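Arm planner gallery — November

Postska is the planning and control package we write for humanoid upper bodies. Most of our work over the past while has gone into how the arm decides where to go before the hand does anything, so this page sticks to that. Érica Queiroz wrote the new planner and most of the notes below.

The task is simple on paper. The robot is given a basket as a target, and the planner has to bring the hand in over the top without clipping the rim. We keep the wrist high for the whole reach and only let it drop once the hand is inside a column of space above the target. Planning runs in a separate process from the joint controller, which ticks along at 500 Hz and doesn't wait for anyone.
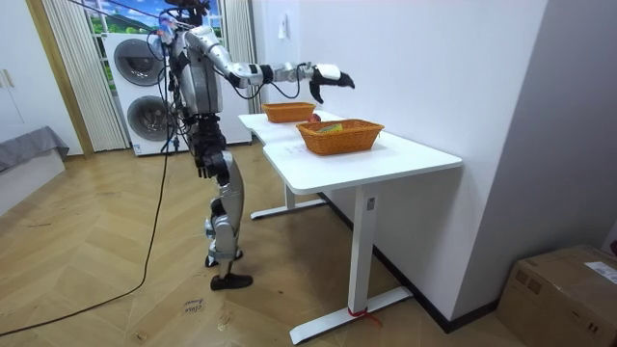
The old version planned straight to the final pose and checked for collisions afterwards. If the check failed it started again, and in a tight room it could start again a lot. The new one, which we call Landeg, builds the approach column first and plans backwards from it. Planning time on our usual reach has come down to 70 milliseconds, and the log files are much shorter.

Cables are still a sore point. The collision model treats the forearm as a plain capsule, so a loop of cable under it doesn't exist as far as the planner knows. For now we pad the underside of the capsule by 55 mm. It's crude and it rules out some reaches that would be fine — a proper cable model is on the list.

Perception is handled by Hukine, our basket and rim detector. It fits an ellipse to each rim and passes along the centre, the height and a confidence value. When two rims overlap in the camera view the confidence on the far one drops, and the planner answers by raising the column a little.

Still to do for version 2: replanning in the middle of a reach, a clearer message when a target is out of range, and moving the settings out of the launch file. Mernach, the log viewer, will get a playback slider at the same time.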